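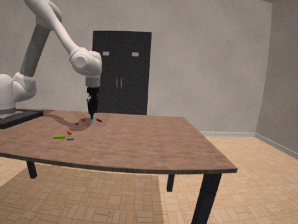
White arm over the wooden table, gripper pointing down.

The Inventory at Lonmont

Atieno Rugemalira let herself into the cottage at 1506 and wrote the time on the sheet. The key had been in the key safe, as stated. The code had worked on the second attempt, and she recorded this under Access, Minor.

Ustano paid by the property. A standard visit covered heating, hot water, bedding, smoke alarms, locks and the accuracy of the listing. She took the rooms in the order printed on the form. The hall radiator came on. The kitchen tap ran hot after 8 seconds. The listing promised a sea view from the back bedroom, and she stood at the window with the form against the glass until she found it, a grey strip between two roofs. She ticked View, Partial.

The owner, Ludivine Baudry, had left a folder on the bed. Most owners left a folder. It gave the bin collections, the bus times to Barasa and the way to bleed the radiators, and then, after a divider, it went on to other subjects.

"The third stair is loud," it said. "My husband always stepped over it. Guests do not need to."

Atieno checked the form for a section on stairs. There was one, but it dealt with handrails.
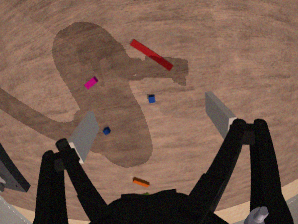

Red bar and other small pieces on the brown surface.

She read the next page standing up. The boiler had been fitted in June, the month after he died, and the engineer had asked for a signature from the account holder. Madame Baudry had signed her husband's name. She wished whoever was responsible to know this, in case it affected the warranty.

The form allowed 1000 characters for comments. Atieno wrote that the boiler was in working order, that the pressure was within range and that the paperwork was present. She considered the word present for a while and left it in.

Then she tested the alarms. Upstairs passed. Downstairs passed. On her way between them she stepped on the third stair, which was loud, and on the way back up for her bag she stepped over it.

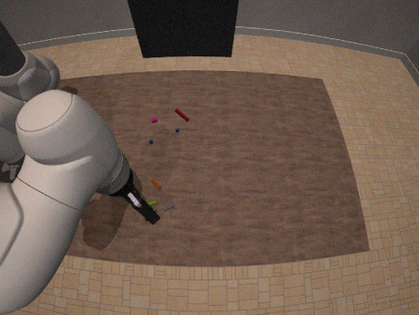 Arm, brown rug and beige tiles.

Ustano required a grade from one to ten. The last inspector had given 6, citing noise. Atieno looked at the criteria again. Noise was defined as traffic, neighbours, machinery or livestock.

She entered 8 and locked the door. The key went back in the key safe, and she turned the dials until they showed none of the right numbers. The bus to Barasa was four minutes late. She had no form for the bus, but she made a note of it anyway — on the back of the sheet, in pencil.

Recent stories
The Gritside Timetable
Two Nights, No Breakfast
Notes on a Shared Bathroom
Late Checkout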